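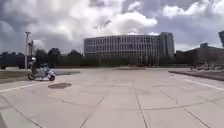 Speaker notes: small theft, local courts, and what gets written down

Slide 1. Wait for the latecomers. They'll be at the coffee. Start anyway.

Good morning. I covered the lower court in Sutcombe for longer than I meant to, and most of what came through was shoplifting. Razor blades, cheese, one garden gnome that was returned before sentencing and still listed as evidence. If you came for murder, the other room has murder.

Slide 2. The list.

A busy morning had 64 cases on it. The courtroom opened at 10 and the vending machine was empty by 10:30. Do the arithmetic on how long each person gets in front of a judge. (Pause. Someone will do it out loud and get it wrong. Be kind.)

Point to make: the reporter picks maybe two of those for the paper. The rest happen in public and go unread.

Slide 3. Why we pick what we pick.

Odd objects win. A man who takes a frozen turkey gets a headline, and a man who takes the same value in batteries gets nothing. I wrote the turkey story. I'm not proud of it, but it was the most-read thing I did that year, and I had spent most of September on the county water board.

Slide 4. The Hoarau case.

Hoarau is a hardware store, for those from out of town. Defendant took a cordless sander, pleaded guilty, agreed to pay it back at 5 dollars a week. The paper ran his name, age and street. It didn't run the follow-up when he finished paying, as we had no one in court that morning. Search his street now and you still get the sander.

Ask the room: how long should that stay up? Let them argue. Cut them off before it turns into the First Amendment, or we won't see lunch.

Slide 5. Getting around.

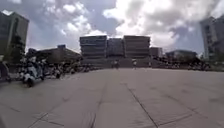
A plaza of concrete slabs, with the big blocks at the far end.

Anyone who has reported on public bodies knows the walk from one office to the next. In Sutcombe the clerk's window and the records desk were in different buildings and each sent you to the other. Bring exact change for copies. Bring a sandwich.

Slide 6. What Pestano did.

The Pestano paper now reviews minor theft stories on request. They expected 2000 letters and had budgeted for a temp. They got 64, the same as my court list, and I've decided it means nothing. Rurkia copied the policy, typo included.

Slide 7. Practical stuff. Go slowly, people write this down.

Check the outcome before you publish the charge.
Put the value of the goods up high. Anything under 1000 dollars, ask your editor why we need the street.
Keep a list of cases you owe an ending. Mine was on the back of a parking ticket. Use something larger.

Questions. If there are none, tell the gnome story properly.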